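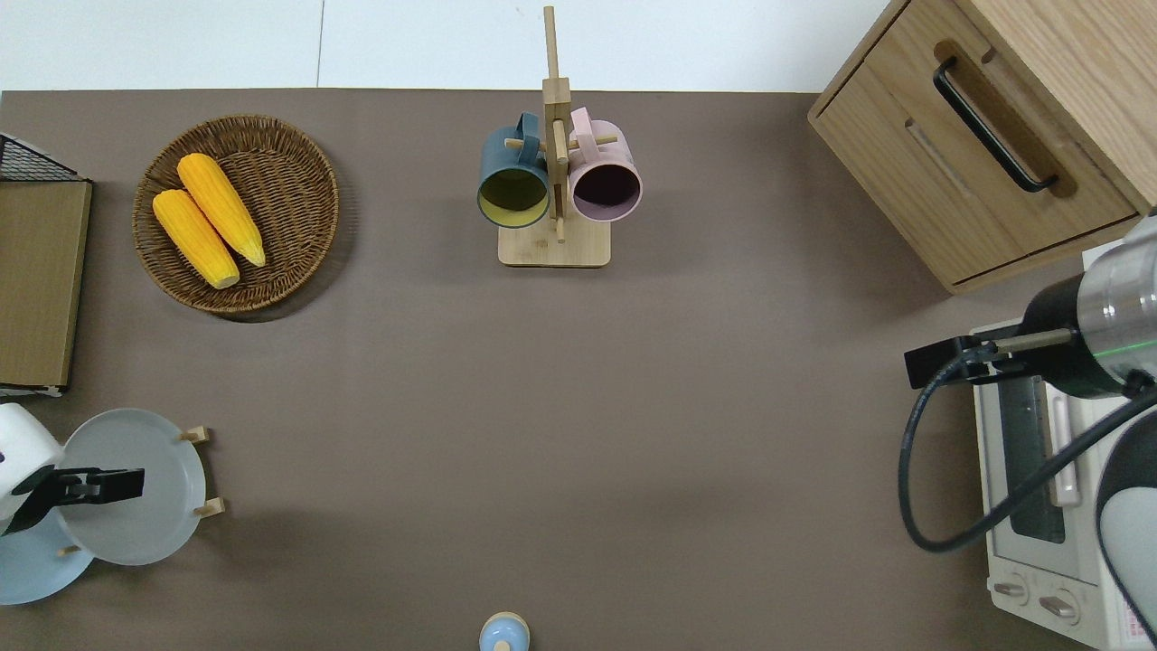
3 min read

Sedercombe's lending kitchen will reopen in its new room behind the library on Jun 20, 2026, with longer hours, more shelf space and a separate table for the children's cooking hour.

The kitchen lends out cookware and tableware the same way the library lends books. A household card lets a family take home up to six items for three weeks. The collection now stands at 1,535 pieces, from pie tins and stockpots to complete sets of plates for a large dinner. It started in a hallway closet with 59.

Nia Skyrme, who runs the kitchen, said the move was overdue.

"We had baking sheets stacked on top of the copier," she said. "People would come in for a roasting pan and we'd have to take down half a shelf to reach it. Now you can see what we've got."

The new room has white walls and brown tables. Small things are being kept on the tabletops where people can pick them up, with heavier pots going on low shelves near the door. A wooden mug tree holds a dark teal mug and a pale pink one, and a round wicker basket has two ears of yellow corn in it that look like they came from a play food set. A black wire mesh basket and a light wood cabinet with a long black handle are close by.

Skyrme said the mug tree is the sort of thing people ask to borrow more often than she expected. Mugs go out for funerals, showers and school meetings, and borrowers want something to put them on. The kitchen will lend mug trees, baskets and trays as single items, each counting as one of the six.

Much of the shelving came from Jorus, a hardware store on Mill Street that closed its upstairs showroom in November. The store also gave the kitchen a long workbench, which has been cut down and will be used for checking items back in. Jider, a local repair shop, will sharpen knives and tighten pot handles on the first Saturday afternoon slot it can fit in each month, at no charge to borrowers. Dates will be posted at the desk.

The town put $598 toward paint and lighting. The rest of the cost was covered by a bake sale and by late fees, which have been kept at 25 cents a day.

The children's cooking hour, formerly held in the story room, will move in with the kitchen. It is meant for ages three to seven. Children practice setting a table, sorting dishes and following a short recipe using toy food before they work with anything that has to be washed or cut. Older children can join a session with real ingredients later in the summer. Space is limited and a parent or other adult must stay in the room.

"The little ones want to do what they see at home," Skyrme said. "They hang up cups. They put things in a basket and carry it to somebody. That can take up most of the hour and they're happy."

Bangash, the bakery across the street, will supply rolls and coffee at the reopening. Visitors can sign up for a card at the desk with proof of address. Cards from the old location are still good and do not need to be renewed until they expire. Anyone who still has an item checked out from before the move can return it to either desk, and no late fees will be charged for the weeks the kitchen was closed.

Skyrme said 97 items have not yet come back, among them a fish kettle and most of the cake stands. She asked borrowers to check the backs of their cupboards.

The kitchen is also looking for a few things. It needs muffin tins, a large colander, measuring cups in metric sizes and lids of almost any kind. It cannot take electric appliances with frayed cords, chipped glassware or nonstick pans that have been scratched. Donations should be clean and can be left at the library desk during open hours. Please do not leave boxes outside the door.

New hours are 10 a.m. to 6 p.m. on weekdays and 10 a.m. to 1 p.m. on Saturdays. The entrance is on the parking lot side of the library, up the ramp. Large items such as canning pots and folding tables should be reserved at least two days ahead by phone or in person.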